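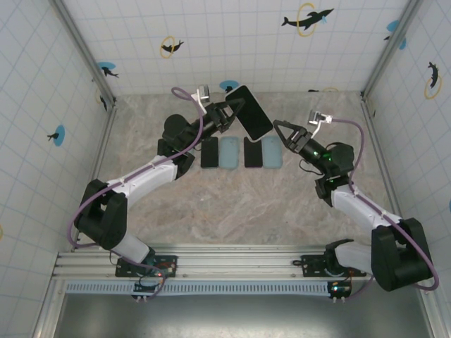 Chapter 5
Showing a Robot What to Do

Most people who sell robots will tell you that programming is finished. You show the machine the job, they say, and it learns. This chapter looks at how much of that survives a week in a workshop.

There are two common ways to show a robot a task. In the first, you take hold of the arm and move it through the job while its joints record where they have been. In the second, you stay outside the cell and drive it from a distance, often with a smaller copy of the arm in each hand. The first is usually called hand guiding and the second teleoperation. Both produce the same sort of thing in the end: a long list of joint positions and camera views, stored against a clock. One complete run is called a demonstration.

Neither way is as natural as it sounds. Hand guiding puts your own arms in the camera's view, and they won't be there when the robot works alone. Teleoperation avoids this but takes away your sense of touch, so that people who can lay out a row of phones without thinking become slow and clumsy. They hover. They open the gripper far too wide, then close it twice. All of that goes into the record, and a learning system has no way of knowing which parts you meant. 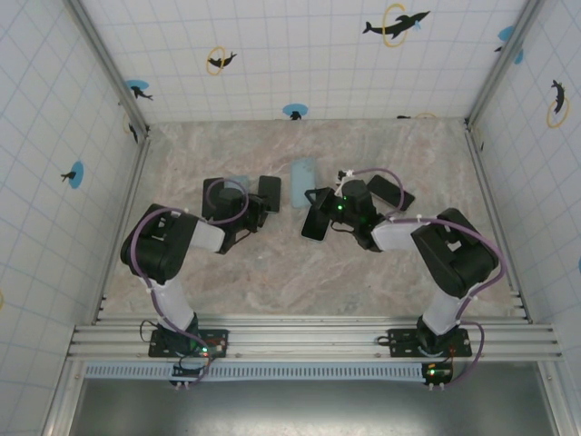 Figure 5.2 A two-arm cell with both grippers open over the work surface.

Consider a sorting task of the kind used in the Vurkesora exercises at the end of this book. Flat items of two colours must be set side by side, dark, light, dark, light. A trainee recorded 40 demonstrations and the robot copied the motion well enough. Then the starting pile was moved a hand's width to the left, and it failed almost every time. It had learned a path through the air. Whether it had learned anything about colour was impossible to say, as no demonstration had put the question to it.

The usual answer is to record more. The Lullance trial went from 100 demonstrations to 368 and reported a clear gain, but the later runs were also made by better drivers, on a tidier table. Which of these helped? The report doesn't say, and you should be wary of any that leaves it out.
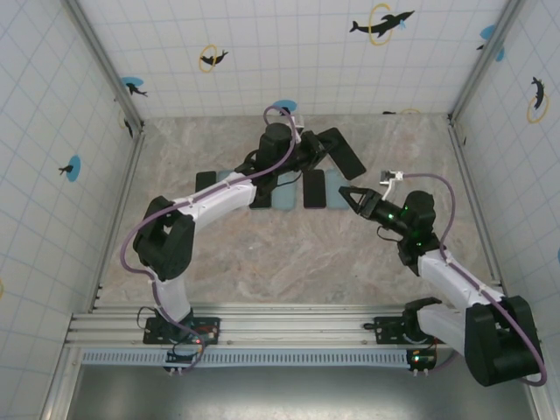 Two arms make matters worse. A single arm has to be in the right place; a pair must also agree on when. If one waits while the other works, the recording should make it clear what it is waiting for, and drivers seldom think about this. They pause when they feel like pausing.

Before you read on, write down what you would count as a success in the sorting task. Is a crooked row acceptable? Is one with a gap? Section 5.1 begins with the Zudell scoring sheet, which leaves both questions open.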